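Festden Bench Arm, Two-Finger Configuration
Ritia equipment catalog, Light Handling, page revised July 2026

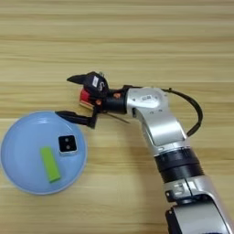 The Festden is a tabletop arm for light pick-and-place work: small parts, tableware, sorting and setting out. It is sold to workshops, teaching kitchens and test labs. Most inquiries we receive ask whether it can take over a chore completely, so this page covers the hardware first and then the present state of the chores, task by task.

Supplied configuration

The standard kit contains the arm, the two-finger gripper, the controller, a bench clamp, one cable set and the teaching software. A computer is required and is not supplied. The base clamps to any rigid top with a clear underside. Glass tops and folding tables are not suitable. Allow clear space on all sides for the elbow, which swings wider than the hand and is the part most often overlooked when a bench is laid out.

The fingers are long and narrow at the tip. They reach over the rim of a plate or into a shallow tray without the hand coming down on the contents. The same shape makes them poor at holding anything wide and heavy. A full mug is outside the rated use.

The wrist cable must keep a free loop. Do not tie it down to the last link. A tight cable limits wrist rotation and wears at the connector, and damage of this kind is not covered by the service plan.

Can it do the work?

Partly. The notes that follow come from bench trials at our Clinirthorpe workshop, run by Skye Nisbet between January and the date of this revision. Parts were placed by hand at the start of each attempt and positions were varied. An attempt counted as complete only if the part was released where it was meant to go and the arm returned to rest without a person touching anything.

Small blocks, plate to table. The main series ran to 143 attempts, of which 133 were completed. Most of the failures came from parts lying against the rim, where one finger has no room to get down beside the part. Raising the approach and turning the wrist a quarter turn recovers many of these, at the cost of a slower cycle. Dice-sized cubes gave less trouble than long bars. A bar gripped off center rotates in the fingers and is set down at an angle.

Table to plate. Similar, with one extra fault. If the part is released too high it bounces, and a light plate may shift on a smooth top. The program then carries on using the old plate position unless it has been told to look again. Set the re-check option to every cycle. It is off by default in software older than the current release.

Mixed parts, sorted by color. Usable under steady lighting. Dark parts on a dark surface are often missed, and glossy tableware can produce highlights that the software takes for edges. Matte plates are preferred.

Flatware. Forks and spoons can be picked from a flat surface if they are spread out. Nested spoons cannot be separated reliably. Knives should not be used with this arm.

Clearing a table after a meal. Not supported. Food residue, liquid, napkins and stacked dishes are each a separate problem, and the arm has no means of judging whether a plate is empty. We ran 33 attempts with soiled plates and stopped the series there. The plates that could be lifted at all were tilted on the way up.

Folding cloth. Not supported with a single arm. A two-arm layout is under study in the Essien line and has no release date.

Kitting on the shop floor. This is the best match for the product at present. Where small parts arrive in a known tray and leave in a known tray, the arm runs unattended for short periods. One customer kits fasteners this way in the evening and has a person check the trays in the morning. The arm is slower than an adult doing the same job by hand, by a wide margin. Buyers who need throughput should look at fixed feeders.

Supervision

Plan on having a person in the room. In the trials the arm needed help around 70 times in total, counting every stop, and the usual cause was a part that had moved out of reach after a poor grip. Recovery takes a few seconds when somebody is there. When no one is there the arm waits, holding its position, until the fault is cleared.

Stop the arm before reaching into the work area. The contact stop is a backup and does not replace the stop button. Keep long hair, sleeves and lanyards clear of the wrist.

Teaching a task

Tasks are taught by guiding the hand through the motion and repeating it with the parts in different places. A simple transfer can be taught in an afternoon. Adding a new part shape means more demonstrations, and a task taught on one bench does not always carry over to another of a different height or finish. Elspeth Aitken, who handles installation, recommends teaching on the bench where the work will be done, with the lights that will be on when it runs.

Save a copy of the working task before retraining. The software keeps one earlier version only.

Care

Wipe the fingers with a dry cloth. Do not use solvent on the labels or the wrist collar. Check the finger screws weekly when the arm is in regular use and replace any that will not hold torque. The arm is not sealed and should not be used over a sink.

Finger tips are a wear part. Replace both together, then run the grip calibration. Skipping calibration after a tip change is the most frequent cause of dropped parts in our service records.

Ordering

Order through Ritia sales or by the form on the contact page. State the bench depth, the heaviest part and the lighting in the room. A sample of the parts may be sent to Clinirthorpe for a trial before purchase. We return the samples with a written result, including the failures. Trials of food handling, glassware and blades are not accepted.

Spare parts: finger tips (pair), wrist cable, bench clamp, clamp pads, stop button with lead.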